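Weretness Teach Station
Remote demonstration kit for two-finger grippers
From Kasier | Equipment | Teaching and teleoperation

Overview
Contents of the kit
Specifications
Questions

Most pages selling this sort of equipment say that anyone can teach a robot in an afternoon. We sell this sort of equipment and would like buyers to expect less. A person who has never driven a gripper from a distance will knock things over, close on thin air and get annoyed with the hand controller. After a few sessions most people get better at it. Some don't, and it is worth finding out who before you plan a month of recording around them.

The Weretness Teach Station lets one operator show a task to an arm, by remote control or by guiding the arm directly, and saves what was shown. It works with a real arm on a bench or with a simulated one in the Clondenska room set, where everyone should start. The operator drives from the wrist view. That view is narrow and it rolls with the wrist, so a wall can run diagonally up the screen while the arm is doing exactly what it was told.
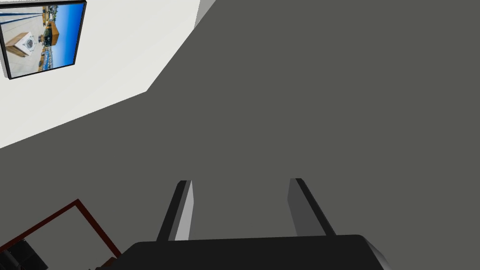
The hand controller has one trigger and one clutch button. Squeeze the trigger and the fingers close by the same proportion. Hold the clutch and the arm stays put while you bring your own hand back to a comfortable position. New operators forget the clutch, run out of reach and then twist their shoulders to get the last bit of travel. The recording will contain all of that unless it is trimmed.

We have seen claims elsewhere that a handful of demonstrations is enough for any household task. Perhaps it is, for a task with one object on a bare table. Put several objects close together under a shelf or a countertop and the number goes up, and we can't tell you by how much. Our own starting advice is 36 clean demonstrations per task, then a test, then more. Keep the failed ones in a separate folder. They are useful for review and a poor thing to train on by accident.

Contents of the kit

1. Hand controller with wrist strap and a 3 meter cable. A wireless version was planned for December and we dropped it — the delay bothered our operators more than the cable did.

2. Guide handle for hand teaching. Bolts on behind the gripper. You push the arm through the motion yourself, so stand where your forearm won't end up in the wrist view.

3. Foot pedal for start, stop and discard. The discard press has to be held down. Earlier pedals threw away good takes on a light tap.

4. Clondenska room set. Simulated rooms with walls, pictures, counters and loose objects for practice. Contact is the weak point, as it is in every simulator we have tried. Small things such as bowls get wedged against hard edges in ways a real bowl might not, and a take where that happens should be looked at before it is kept.

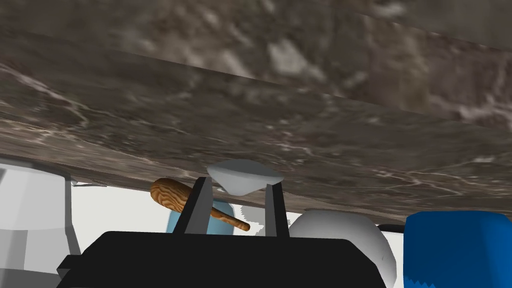

5. Cha playback software. Shows the wrist view beside the joint positions and trigger value, and lets you trim the start and end of each take. It does not score the take for you. We tried automatic scoring and didn't trust it.

Specifications

Operators at one time: 1
Gripper type: two-finger, parallel
Recording rate: 10 samples per second, fixed
Longest single take: 87 seconds
Teaching modes: remote control, hand guiding
Simulated arm: included with the room set
Real arm: not included
Gripper: not included

The recording rate is low compared with what some sellers quote. For picking up, placing and opening things it has been enough for us. For anything quick, such as catching or tapping, buy something else.

The limit on take length is deliberate. Long takes are mostly hesitation, and a task that won't fit is better taught in two parts. Customers do ask us to lift the limit and so far we have said no.

Starting out

Run free motion first, with nothing in the grip and open space ahead of the fingers. Get used to the roll of the wrist. When the picture tilts, people try to level it by turning their own head, which does nothing, and then they overcorrect with the hand. Use a fixed edge in the room as a reference and leave the objects for later.
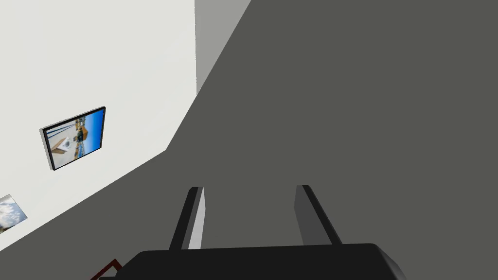
Can demonstrations made in the simulated rooms be used on a real arm?
Sometimes, and less often than the brochures suggest. Reaching and lining up carry over fairly well. Grasping carries over badly when the real object is soft, slippery or heavier than its simulated twin. Plan to record again on the real arm.

Do I need a second person?
For the simulated arm, no. On a real arm, put someone beside the emergency stop, even if the operator is experienced.

Which is better, hand guiding or remote control?
Hand guiding is easier to learn and gives smoother paths. Remote control keeps your body out of the way, and you see only what the arm's own camera sees. If the trained arm will work from its wrist view, teach it from the same view.

Can I return the kit?
Yes, if the guide handle hasn't been bolted on. The room set can't be returned once it is activated, so try the demo version first.

Page revised May 27, 2021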